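Tetia é um conjunto de demonstrações para aprendizagem por imitação, dedicado a tarefas de empurrar objetos sobre uma mesa. Foi iniciado por Liliana Fabbri e Zamfira Ilie no laboratório Plurkia. Cada episódio dura 25 segundos -- o operador conduz o braço à distância e segue uma instrução escrita. 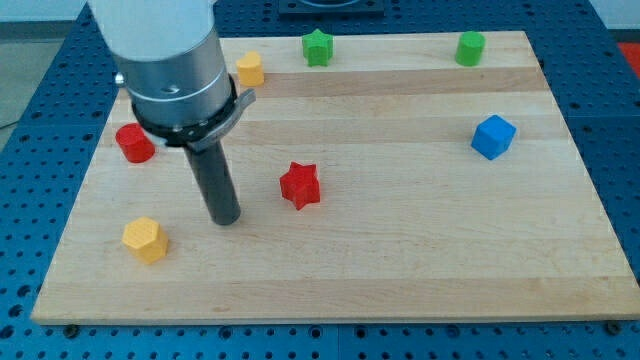
Braço robótico com haste sobre uma tábua de madeira com blocos coloridos.

A ferramenta é uma haste sem dedos, pelo que os blocos só podem ser empurrados. A versão 2 reúne mais de 18 horas de gravação e acrescenta uma descrição em texto a cada episódio.

Ver também: Barrera (simulador)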